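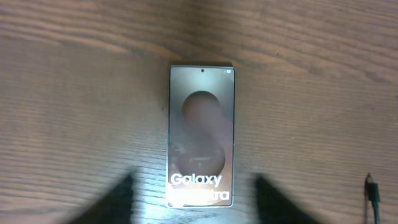

What does a robot do at a phone repair shop?

It does the small, fiddly jobs that have to be done the same way again and again, such as lining up with a phone, picking it up and setting it down gently. People still decide what is wrong with the phone and how to fix it.

Home | Big Ideas | Machines | Animals | Ask Us

Robots go to work!

When you hear the word "robot", you might think of a shiny metal person who walks and talks. Most robots with jobs look nothing like that. Plenty of them are just an arm. At the end of the arm is a gripper, and a gripper usually has two fingers that open and close like your thumb and pointer finger.

Try this. Pick up a pencil using only your thumb and one finger. Now put it down so that it points straight at the door. Easy, right? Your eyes, your skin and your brain all helped, and you hardly noticed. A robot has to be taught every bit of that!

Many arms have a little camera near the gripper, down where your wrist would be. The robot looks at the thing it wants to grab, works out where the edges are, and moves its fingers to either side. Then it closes them. Squeeze too hard and something could crack. Squeeze too softly and it slips.

The workshop at Samarakoon Repairs

Samarakoon Repairs is a workshop in Casville where people send phones that have stopped working properly. Every phone that comes in has to be checked, and every phone that goes out has to be checked again. In a busy month the workers can see more than 2000 phones. Before the robot came, they did all that lifting and placing by hand.

The workshop's arm is called Vudano. It learned its job from people, and it took 36 days of practice before it was allowed to handle a customer's phone. 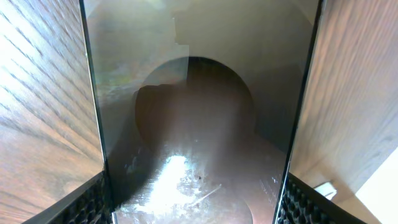 Practice is a huge part of a robot's life. A worker guides the arm through a job, the arm tries it alone, and then the worker fixes whatever went wrong. They do it again with a different phone, or with the lamp moved, or with the phone turned a bit sideways. Shiny things are especially tricky. Glass bounces light around, and a bright spot of glare can hide the very edge the robot is looking for. You can squint or tilt your head when that happens. Vudano had to learn what to do instead, and that took lots and lots of goes.

Cables are hard too (really hard!). A phone keeps its shape when you push it, but a cable bends, loops and flops about. It never lies quite the same way twice. Next time you plug something in, watch how your fingers wiggle the plug until it goes in the right way.

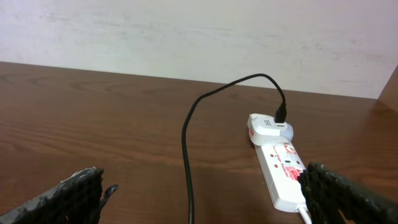 A charger plugged into a power strip, with its black cable looped across the table.

So what happened to the people?

This is a good question to ask about any robot. At Samarakoon Repairs, all the people stayed, but their days changed. One worker used to do the same lifting and placing for hours, and her wrists got sore. Now she spends her mornings teaching Vudano and her afternoons mending phones, which is the part she always liked best. Another worker had to learn some computer skills he had never tried before. He found it hard at first and went to classes in the nearby town of Selislow.

It doesn't always go so well. In some workplaces a robot means fewer jobs, and people have to look for new work. That can be worrying for them and their families. It's fair for workers to ask what a machine will do, and to have a say in it before it arrives.

Things people still do best at the workshop:

Talking to a customer who is upset about lost photos.
Noticing a funny smell or a strange buzz.
Working out a problem that has never come up before.
Teaching the robot!

Try it at home

Put on a pair of thick mittens and ask a friend to lay a piece of string on the table. Can you pick up one end and thread it through a cardboard tube? Count your tries. Then colour in a chart of your results and see if you get better with practice, just as a robot does.

Last updated: June 2020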